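Walking the Besnard ridge out of season

The path along the Besnard ridge is 8 kilometres long and climbs 390 metres, nearly all of it in the first third. Solange Pruvost has surveyed it every spring since she took over the waymarking for the Rulari valley. I met her at the lower car park in May, when the upper refuge had just opened for the season.

She began with the signposts. The older yellow plates give distances, the newer ones give walking times, and the two do not always agree. "The times were worked out for a walker with a light pack on dry ground," she said. "Add a quarter if you carry a tent. Add more if there is snow in the gullies."

Snow is the main variable. The north side holds it until early summer, and the crossing below the Benari col is the last section to clear. Pruvost checks the slope angle there with a clinometer and closes the crossing if the surface is hard in the morning. The diversion drops to the old mule track and rejoins the ridge beyond the col.
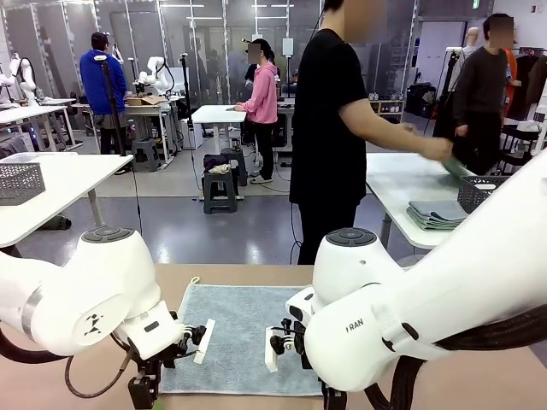 "People look at the map and see a short cut," she said. "The contour lines are close together for a reason. The mule track costs you forty minutes and it is drained."

Drainage takes up most of her budget. Corentin Jacquet, who rebuilt the stone channels on the lower bends, uses flat slabs set at an angle across the path, with a gravel trap on the uphill side. He told me the spacing depends on gradient. "On the steep part they are close. Higher up you can leave a long gap – the water has nowhere to gather speed."

The refuge stands at just under 2,000 metres. It has bunks, a drying room and a cold tap. Guests bring a sleeping bag liner and a towel; blankets are supplied. Bookings are taken by telephone until 3 in the afternoon, after which any free places go to walkers in order of arrival.

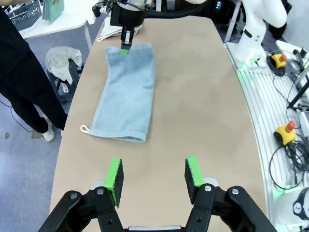

A light blue terry towel with a white hanging loop.

I asked Pruvost which direction she would recommend. She prefers west to east, starting from the Itska side, with the morning sun ahead and the long descent on grass. The bus back to the car park leaves from the chapel, and the last one is early. She advised reading the timetable at the stop, as the printed leaflet still shows the summer service.

Her next job is the cairns above the col, where two lines of stones have been built by walkers and only one follows the path. "I take the wrong ones down each year," she said. "By autumn they are back."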